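In praise of the slow bin

There is a kind of evening in a shared workshop that I would not trade for much. The laser cutter has gone home to its cover, somebody's glue-up is drying in the corner, and over by the back wall an industrial arm is thinking about whether to pick up a scrubber. Then it goes for it! And it misses, and whoever is on the pendant laughs, and we change one number and try again.

I belong to a workshop called Clivside, which started out as a woodworking club and has been getting less and less like one for years. We have 62 members, and if you asked each of them what the place should spend its money on you would hear a lot about dust extraction. So when a secondhand arm came up and a few of us argued for it, we had to make a case. I made mine badly at the time. I would like to make it better now, because I think people who build things at home and in sheds and in rented units like ours should be far greedier about robots than they are.

My claim is that picking junk out of a bin is the best home project there is. Better than a 3D printer kit (which I loved), better than a little rover that follows a line. A bin is a whole world. Things lean on the walls, things roll into corners, things hide behind the arm just when you wanted a look at them. Every object asks for its own grip, and a grip that was perfect a minute ago is hopeless once the thing has turned over. You can work on it for two years and still be a beginner, and I mean that as high praise.

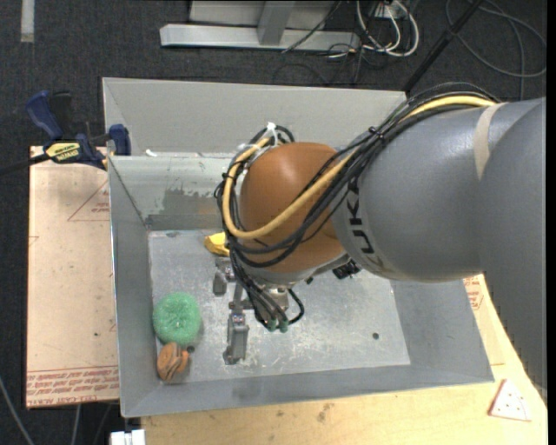 Workshop Notes / Opinion

People who visit tend to look at the KUKA lettering first, and fair enough, it's a handsome piece of machinery. I always end up looking at the cables. Anyone can buy an arm if they watch the auctions for long enough. What makes it ours is everything strapped to the outside: the beige tape over the top of the link, the zip tie with its tail still sticking up, the yellow hose swinging out in that big loop around the wrist. I know people who find this ugly. I think it's the most cheerful part of the build. A wrist has to turn, and the lines have to turn with it, so you give them slack, and then you find the slack sags somewhere you didn't want it, and you tie it again an inch farther back. We have redone that loop nine times. I'd happily do it a tenth.

The same goes for the bin. It is scratched to bits and I hope we never replace it. I have read build logs where the test area is spotless white and the test pieces are matching cubes, and I come away impressed and a little sad. Give me a scuffed metal floor and a mint-green scrubber any day! A round fuzzy thing up against a side wall is a real problem, the sort you meet under your own sink. You can't come at it from the wall side, and if you come straight down you have to decide how hard you are willing to squeeze.

There are good arguments on the other side, and I've lost a few of them in person. The space is one. An arm like ours eats floor that could hold a second bench, and in our unit it shares its corner with acrylic sheet, a bar clamp and more loose cable than I like to admit. The money is another. We spent 761 dollars on fittings, tubing and adapters before the gripper closed on a single object, and that would have bought a decent used bandsaw. And it is a serious machine, strong enough to hurt someone, so the rule at Clivside is that two people are present or it stays off. That rule kills a lot of spare half hours. I still wouldn't loosen it.

What I would say to the bandsaw people is that the arm has taught more of us more things than any other tool we own. I came in knowing wood. I now know what an air fitting sounds like when it's nearly seated – a tiny hiss, maddening to find – and I can read a wiring sheet without my lips moving. A member who came in only knowing code has learned to use a file. We keep teaching each other by accident, usually late in the evening with somebody holding a flashlight.

So if there's a shared shop near you and an old arm going cheap, go and make a nuisance of yourself at the next meeting. Start with a bin and whatever is in the kitchen drawer. We've got the scrubber to work on again tomorrow, and I've been told to bring more zip ties.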